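Bakke Storage Refit: Progress Report for October
Prepared for the Pleltari small grants desk

Where we are

The short version is that the white unit is standing, the hardware is mostly in the building, and the budget line called "miscellaneous" has had a livelier month than we promised you in the spring. The long version follows, as the grant terms require.

You will remember that the Bakke workroom had for years kept its supplies in whatever box the supplies came in. Your money was to replace this system with a proper unit of white panels, bought from Drollard, and to get the loose stock sorted into it. Of the four stages in our plan, three are finished. The fourth is labeling, and we will come to that.

Hardware and fittings

Drollard delivered the panels in one load and the fittings in several, apparently as they came to mind. We now have all the brackets and nearly all the screws. One bag arrived with the wrong thread and went back, and the replacement took two weeks, during which we learned a great deal about the Drollard phone menu. The return cost us postage only. Spare screws are being kept in a jam jar until the small-parts drawers come, and the jar has a lid, so please consider the stock secured.
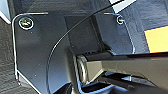 Dark gray bracket plate with its screws.

Checking fittings has become a regular job. We go over the screw heads at the end of the afternoon and tighten whatever needs it. This wasn't in the original plan, but it takes less time than the meeting at which we discussed whether to do it.

The unit itself

Assembly went better than the instructions deserved. The drawings showed every panel from an angle at which no human being could stand, and the step for fitting the sides was printed on the back of the page for returning the product. We put one side panel in backward and took it out again. The second try was fine, and the hours are in the timesheet under "assembly" and, in fairness to the reader, "assembly (again)."

We had also budgeted for painting the workroom walls to match. We have dropped this. The money moves to small-parts drawers, as agreed in your last letter, and anyone troubled by the difference between one pale surface and another is welcome to bring a brush. 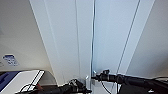
White interior panels and center seam, with the small silver bracket near its foot.

Sorting

Stock from the old boxes has been gone through once. Tape, cord and packing paper have been put in their own groups. Everything that belonged to no group was put in a group for that, and it is currently the largest. We found some 3 years' worth of Plutum catalogs, which have gone to recycling, and a stapler we had claimed for on last year's equipment line. We will be adjusting that figure.

Still to do

Labeling has not started. We have a draft list of categories, and a second draft by people who disliked the first. Both call the same shelf by different names. We expect to settle it before the next report, if necessary by giving the shelf a number.

The small-parts drawers are on order from Drollard, and we have asked for them in a single delivery.

Money

Spending is within the total. Fittings ran over and painting ran under, and the two nearly cancel out. Receipts are attached in the order in which we found them. We aren't asking for additional funds this period, though we would like the final claim date moved back a month to allow for the drawers.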